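Wenix Stackable Storage Bin, Grey, Medium
Item no. 872
Sold by Skullier Trade Supplies

We sell a lot of bins and most of the claims made about them are rubbish. "Lifetime" usually means until somebody stands on one. So we asked Wenix for a sample before listing this, and Hamidreza Amini on our trade counter used it in the stockroom from March.

It held up better than he expected. The corners stayed square and the rim didn't fold when it was carried full. The finish scratches easily, whatever the leaflet says, and if you want something to put on show in a shop you should look elsewhere. Wenix also calls it "silent". Drop a handful of bolts in and judge for yourself.
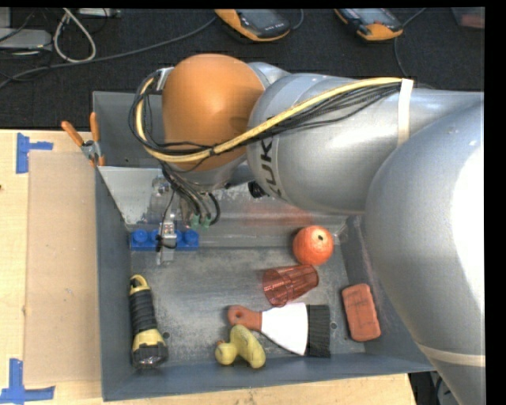 Grey metal bin on a light wooden tabletop.

Stacking is where we part company with the maker. The leaflet says you can go 9 high. We wouldn't go past 5, and on an uneven floor we'd stop at 2. The feet do sit properly inside the rim below, which can't be said for the Iltex version we used to stock, but a tall stack of anything heavy still leans.

The label holder is sold separately. We think that's cheeky. Masking tape and a marker pen do the same job.

Good for: fixings, offcuts, spare parts, tools you don't mind getting knocked.
Not good for: liquids, food, outdoor use. Wenix says "weather ready" but the guarantee leaves out rust.

Lids: the Esfahani flat lid fits, a bit tightly. The Wenix lid costs more and fits no better.

Delivery: orders placed after midday on Friday go out on Monday. Returns accepted if unused and in the original box.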